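Print this page | E-mail this page
12 shares | 3 comments

Dunleavy Shore Survey – how we got on up to July

Hello again, and thank you for the second installment, which cleared just before we ran out of tide tables and tea!

The short version is that we're a bit ahead on walking and a bit behind on typing. We've now logged 1596 shore records between Halevbridge and the Dratberg breakwater, and the grant target was 1000, so I'm pretty pleased with that. Teodoro Catacutan has been checking the species names in the evenings (he's up to the whelks) and has sent 78 records back to me with question marks on them. Fair enough – my handwriting in a wind is awful. 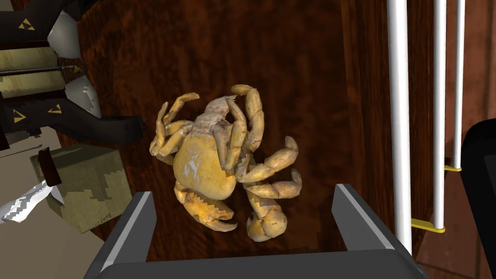
Crab model, seen from above.

The Trenderitz stretch is still the weak spot. The steps down were closed most of the spring and we only got out there one Saturday, so I'd like to move that part into the fall if you're okay with it. No extra money needed, just the dates shifted.

On spending, we bought 50 clipboards with rain covers and new boots for the loan box. The printing bill for the ID sheets hasn't come in yet, so please leave that line open.

I'll send the full spreadsheet once the whelks are done.

Print this page | E-mail this page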